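Travstead Open Day Recordings

README for the open day set, version 2

Summary

This folder holds the recordings made at the Travstead open day, where visitors were invited to drive a small tabletop robot arm by hand and move a cube on a table. It contains 85 episodes from 23 visitors, 3305 seconds of video in all, plus the joint and gripper readings that go with each episode. The set is small. It was put together so that people who came to the open day could look at their own runs, and so that our own students would have something to practice on before touching the larger sets.

Contents

episodes/ one folder per episode, numbered from 000 to 084
episodes/NNN/wrist.mp4 video from the wrist camera
episodes/NNN/state.csv joint angles, gripper opening, time stamps
episodes/NNN/note.txt operator's note, often empty
index.csv one row per episode, with visitor code, task and outcome
splits/ train and test lists
CHANGES.txt what changed between versions

What happened at the open day

The lab was open from ten in the morning until four. Visitors came in through the side door, watched a short run by one of us, and could then take a turn at the leader arm. The leader arm is a copy of the robot without the gripper motor. You hold it and move it, and the robot follows. Most people got the idea within a minute. Children needed a stool.

Each turn was three or four tries at one task. If there was a line, we cut it to two. Ľubomír Pešek ran the morning turns and wrote most of the notes; the afternoon notes are shorter and some are missing altogether.

Between turns the person at the desk put the cube back on the table by hand. We did not use a fixed start point, so expect the starting position to wander a good deal from one episode to the next. In the morning it is mostly near the middle. After lunch it goes further out, partly because visitors had started asking for harder ones.

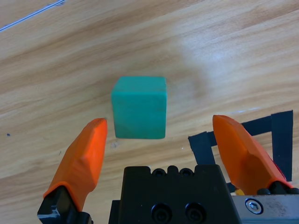 Every episode begins with the gripper open and the arm held still for two seconds. Those two seconds are left in the files. If you are training on this set you will probably want to cut them, and there is a flag for it in the loader (skip_still).

Tasks

touch: bring the gripper up to the cube until a fingertip touches it, then back off. Used as a warm-up and with the youngest visitors.

lift: close on the cube, raise it clear of the table, hold for a slow count of three, put it down anywhere.

turn: pick up the cube, turn it a quarter turn, put it down again. Only offered in the afternoon and only if the visitor had already done a lift.

The task name in index.csv is the one the visitor was asked to do. Some did something else. Where the operator noticed, the note says so.

Outcome labels

The outcome column has three values: done, partly, not_done. The person at the desk marked it right after the try. A lift that was dropped before the count was over is marked partly. Nobody went back over the videos to check the labels for version 1. For version 2 we checked the turn episodes only and changed a few of them; the old values are kept in outcome_v1.

Do not treat done as a sign of a clean run. Several of the done episodes have the cube pushed a long way across the table before it is picked up.

Wrist camera

The camera is fixed to the gripper, so the view moves with the hand. Exposure was left on automatic. The room has windows on one side and the light changed over the day, and you will see glare on the tabletop come and go as the arm turns. We thought about pulling the blinds and decided against it because the visitors also needed to see.

Focus was set once in the morning. It is sharp at picking distance and soft when the arm is all the way up.

Video is 15 frames per second. The state file is written at 50 readings per second on a separate clock. The time stamps were lined up afterward using the moment the gripper first moves, and the match is usually within one video frame. In episodes 031 and 032 it is worse than that, and we could not fix it. They are listed in splits/exclude.txt.

Known problems

-- Episode 017 has no state file. The recording program was started late. The video is fine.

-- Visitor code V09 was given to two people, a father and daughter who took turns. The notes make it fairly clear which is which, but the index does not.

-- The gripper opening in the afternoon episodes has a small offset compared with the morning. The gripper was homed again over lunch. Subtract the value in offsets.csv, or let the loader do it.

-- In a few episodes the operator reaches in and takes over the leader arm. These have takeover = 1 in the index. They are good for looking at and bad for training.

-- Audio was never recorded, although the version 1 README said it was.

Visitors and consent

Each visitor, or a parent, signed a form before the first try. The form covers the wrist video and the arm readings. Names were not entered in any file, and the codes were handed out in order of arrival. The paper forms are kept at the lab and are not part of this set. If you took part and want your episodes removed, write to the desk with your code, or the rough time of your visit if you lost the slip. We will take them out of the next version and leave the numbering of the rest alone.

Where visitors came from

Most were local families. There was also a group of apprentices from Sovance, who came together at eleven and account for most of the lift episodes before noon. They were quick, and their runs are a fair bit shorter than the others. If you split the data at random you will get some of them on both sides. The lists in splits/ keep each visitor code on one side only.

Using the set

The loader is in the tools folder of the main lab repository, under the name Drusum. Point it at the top folder and it reads index.csv by itself. It has been run on Linux and on one Windows laptop. The plotting script needs an extra package, named at the top of the file.

Please do not mix this set with the September recordings without reading CHANGES.txt first. The camera mount was different then and the views do not match.

Changes in version 2

Turn labels checked. Offsets added. Visitor splits added. Two episodes moved to the exclude list. Typing errors in the notes were left as they were.

Last edited 2024-01-21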